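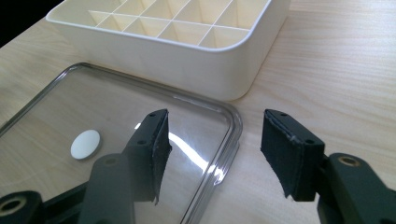 Fig. 1. Gripper, white tray with compartments, clear lid.

Week 2 notes: can machines do chores yet? My short answer -- some, slowly. Carrying a box across a shop floor is old news, but putting a lid back on is still a decent thesis topic. Svyatoslav Vakulenko will bring the Foltberg logs to lab, up to 600 tries, so please skim the error codes first.
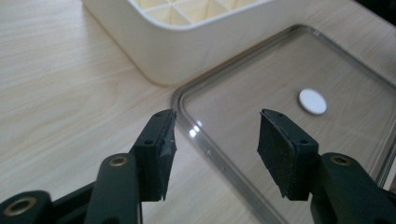 Contact is where I'd start grading any household robot. Vision gets you close, then the fingers have to feel an edge. Think about a clear lid lying flat with wood grain showing right through it: what does your depth sensor report? Write me 27 lines or fewer on that -- sketches welcome!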